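How does a team buy things for a robot?

Robots cost money, even before they do anything useful. In this text we look at how grown-ups decide what to buy when they want a robot to learn. It is a little like saving for a bicycle: you must also think about the helmet, the lamp and the pump.

Start with the job

Before anyone opens a shop page, the team writes down the job. At Zemasholm, the job is to help with food on a plate. This sounds easy for you, but bread is difficult for a robot. If it squeezes too much, the bread becomes crumbs. If it squeezes too little, the bread falls.

So the first question is: do we need a whole robot now? Very often the answer is no. The team can begin with grippers which a person holds in the hands. A gripper is a tool that pinches, like your thumb and finger. The person does the job with the grippers, and later the robot can learn from this.
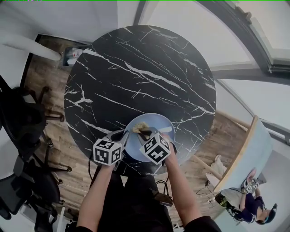 Make the shopping list

Ashraful Karunaratne makes the lists at Zemasholm. In May his list looked like this:

- 2 hand-held grippers for each person
- cubes with black and white patterns, so a computer can follow where the grippers go
- cables, and some spare cables
- plates, and bread to put on them

Bread is on the list every time! A piece of bread cannot be used for many weeks, so this money must be paid again and again. People who plan money call this a running cost. The gripper is bought one time, and this is called a one-time cost.

Keep something for later

Suppose you have 80 coins for your project. Would you spend all of them on the first morning? Ashraful keeps 9 coins of every 80 in a separate place. A cable can break, or a finger of a gripper can get worn. Then he has coins for a new one, and the work does not stop for long.

He also asks two shops for the price, Totumitz and Lurkora. The cheaper one is sometimes slower to send the parts, and then he must think what is more important, the coins or the days.

Try it yourself

Choose a small job, for example watering the plants at home. Write what you need to buy once and what you need to buy again. Ask an adult to help you find the prices.

Related
How does a gripper hold an egg?
Why do robots need so much practice?
What is inside a battery?

Comments

Yaowalak Chareonsuk: My son made a list for feeding our cat. The running cost surprised him very much.

Ionuț Neagu: Is it possible to rent the grippers for a school?

Aarne Keskinen: Ionuț, some shops do this. Ask them what happens if a part breaks.

Contact | Copyright Zemasholm | Back to top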